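The Case for Leaving Library Hours Alone

A position essay from the Clidley Reading Society

The Clidley branch library is open until nine in the evening on most working days. Under the proposal now before the Lellamberg district, it would close at half past five. The district describes the change as an adjustment. The Society regards it as a reduction in service, and one that falls almost entirely on residents who work during the day.

We wish to set out our objections plainly. We have no quarrel with the staff of the branch, who have kept a good collection in good order under budgets that have hardly moved. Nor do we dispute that the district must save money. Our concern is with the way the saving has been chosen, and with the picture of library use on which the choice appears to rest.

The district's paper relies on a count taken at the front door in July. In that month the branch recorded 1592 visits, of which 742 took place after half past five. The paper presents the second number as evidence that evening use is the smaller share. That is correct as arithmetic. It passes over the fact that the evening accounts for far fewer hours than the day, and that July is the month in which the evening study groups do not meet. Nearly half of all visits, in the quietest month for evening use, took place in the hours the district now proposes to remove. We find it difficult to read this as a case for closing early.

A door count has a further weakness. It treats every visit as the same. A resident who steps in to return a novel is counted once, and so is a resident who sits for three hours with a set of accounting textbooks. Both are welcome, and both are using the library as it was meant to be used. The first of them, however, could be served by the return slot in the outer wall. The second needs a chair, a light, heat in winter and a quiet room. Those are the things that evening opening provides, and they do not show up in the number.

It has been suggested that digital lending makes the building less important. The district's contract with Dristia, the online catalog service, is cited in support. The Society welcomed that contract and many of our members use it every week. Electronic lending has been a real help to people who cannot easily leave home. It does very little for someone who shares a small apartment with a large family and has nowhere to read. It also cannot answer the sort of question that is put to the desk each evening: which form to use, where the old parish maps are kept, whether a particular edition has the notes at the back.

The Hoxha Street reading room is mentioned in the paper as an alternative for those who need a seat after work. Hoxha Street is a pleasant room, and it is well run. It is also 2 bus rides from Clidley, with a change at the Lellamberg depot, and the last bus back leaves at ten past eight. A person who finishes work at six would arrive in time to take off a coat and look at a newspaper. We would ask those who drafted the paper to make the journey once, in November, before they describe the room as being within reach.

There is also a matter of principle, which we raise with some hesitation because principles are easily stated and expensively kept. A public library is paid for by everyone in the district. When its hours match the hours of ordinary employment, a large part of those who pay for it are shut out by the timetable. Schools, clinics and post offices face the same difficulty, and some of them have no good answer to it. The library has had an answer for many years. It would be strange to give that answer up at a time when other services are being urged to find one.

The Society accepts that an objection ought to come with an alternative. Ours is modest. If the branch must be open for fewer hours, we ask that the reduction be taken from the early morning. The present opening time of eight o'clock was introduced to suit a school reading scheme that has since moved to the school itself. Opening at ten would save two hours on each working day. It would not save quite as much as the district's plan. According to the district's own table, it would reach up to 91 percent of the same figure, and we believe the remaining part could be found in the budget for printed notices, most of which repeat what is already on the website.

We recognize that a later opening would inconvenience some people. Retired members of the Society have told us that they like to come in early, before the reading room fills, and read the papers in peace. We do not dismiss this. Several of the same members have also said that they would sooner come at ten than see the evening readers lose their place altogether. They have the rest of the day to choose from – the evening readers do not.

Finally, a word about procedure. The paper was made available for comment at the branch desk during the day, in a single bound copy, and comments were to be handed in before five o'clock. Those most affected by the proposal were therefore the least able to read it. We assume this was an oversight. We ask that the comment period be extended by one month, that the full paper be placed online, and that at least one public meeting be held after seven in the evening, in the library itself, while it is still open at that time.

The Society will publish the district's reply on this page when it is received. Residents who wish to add their names to our letter may do so at the branch desk or by post, and need not be members.

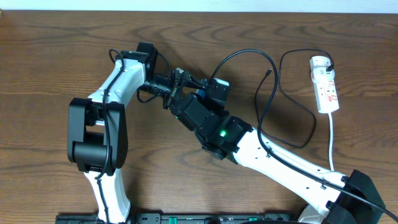
What change to the hours does the Society propose in place of early closing?

The Society asks that the branch open at ten in the morning on working days, two hours later than at present, and that it continue to stay open until nine on those evenings when it does so now.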